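Planning and Budgeting for Automation Equipment
Unit 6 handout: Costing a two-arm folding cell
May 16, 2021
By the course staff, Stirness Technical Program
7 min read

The purchase price of the arms is the figure most students bring to a first budget, and it is usually less than half of what the cell ends up costing. This unit works through a small textile cell that folds polo shirts and stacks them. The method applies to any bench-scale cell handling soft goods.

Start with the task statement. Write down the garment, the condition in which it arrives, the condition in which it must leave, and the rate. "Folds laundry" is too loose to price. "Takes one short-sleeve polo, bunched, from the table and adds it to a folded stack" can be priced, and a supplier can be held to it.

Next, divide the cell into cost lines. We use five: arms and controllers, end effectors, work surface and frame, sensing, and integration labor. Spare parts go under the line they belong to. Training gets a line of its own only if an outside firm is paid for it.

End effectors. Cloth is picked up by an edge or a fold, so finger shape matters more than grip force. Narrow tapered fingers can get under a layer; wide pads generally cannot. Fingers are wear items and should be budgeted as consumables. In the worked problem, Mesteo quotes 155 per finger set, and the plan calls for 2 spare sets in the first year. Enter 310 under end effectors, and repeat the line in year two unless wear data says otherwise.

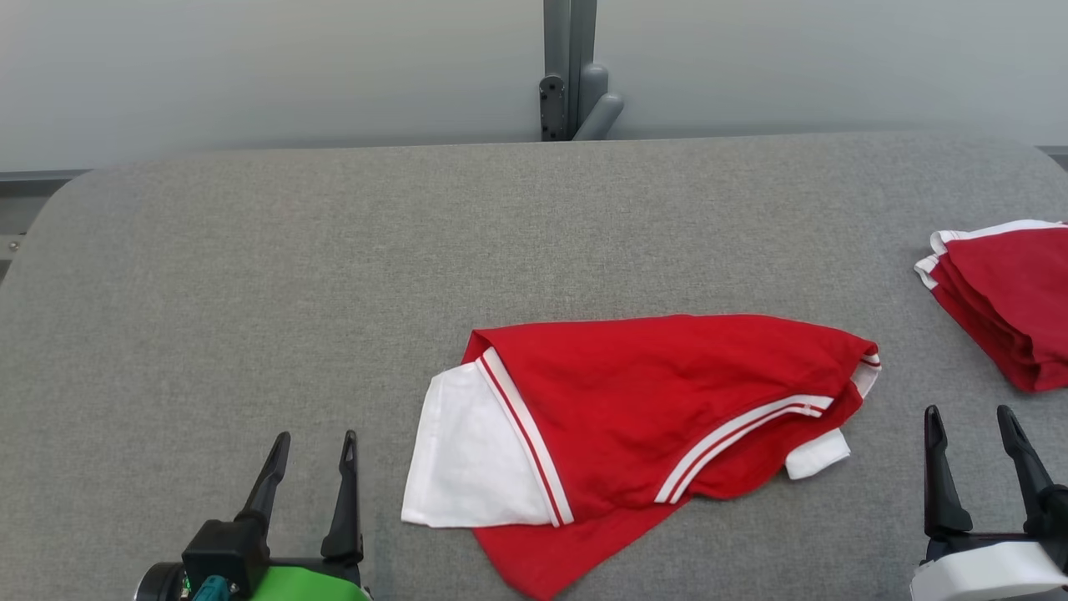
Work surface and frame. This line is often left out of first drafts. A hard, slick top lets fabric slide when one arm pulls, and fingertips that touch it may chip. A padded or fabric-covered top gives some friction and some forgiveness in height – both reduce the time spent tuning approach paths. The worked problem allows 300 for covering material and one replacement. Frame rails, brackets and fasteners are entered separately, as they outlast the covering.

Sensing. Ekus supplies the camera package in the problem at 3,050, with mounts and cables. Check whether a quote includes calibration targets and software updates. If updates are charged yearly, they belong in operating cost.

Integration labor. Voß quotes by the day, with no fixed price. For budgeting, ask for a ceiling in writing and define what acceptance means: the garment types, the starting conditions, and the number of consecutive folds required. Leave out garments the cell will not see in its first year.

Timing. Orders that must be charged to the current fiscal year should be received by December. Goods ordered but not received are carried over, and the carryover form has to be filed before the books close. Long-lead items are ordered first even when the work surface has not been settled – mounting holes can be drilled later.

For the exercise, prepare a one-page budget using the five lines above. State each price in the currency of the quote, mark each line as capital or operating, and attach the task statement. Show the finger sets and the surface covering for two years.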